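The Clesesbridge Midwinter Supper had been held in the village hall for 39 years, and every year my aunt was asked to bring something small. She took it as an insult. In the year I came back from Vedholm with one suitcase and no job, she decided the something small would be a goose.

The goose weighed more than the suitcase. We carried it down the hill between us in a tin bath, past the chapel and the bus shelter, where a man took his hat off.

"Was it sudden?" he asked.

"Four hours on a low heat," said my aunt.

At the hall they had put us by the coats, next to 30 mince pies and a trifle that had given up. My aunt moved the trifle. Its owner moved it back. This went on through the soup and most of the speeches, and by the raffle the two of them were on first-name terms and not speaking. 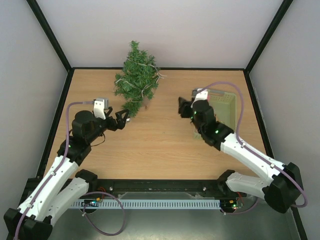 Who won the raffle? My aunt did, with a ticket she had found in the lining of my coat, and the prize was a goose.

We carried that one home too. The man at the bus shelter kept his hat on.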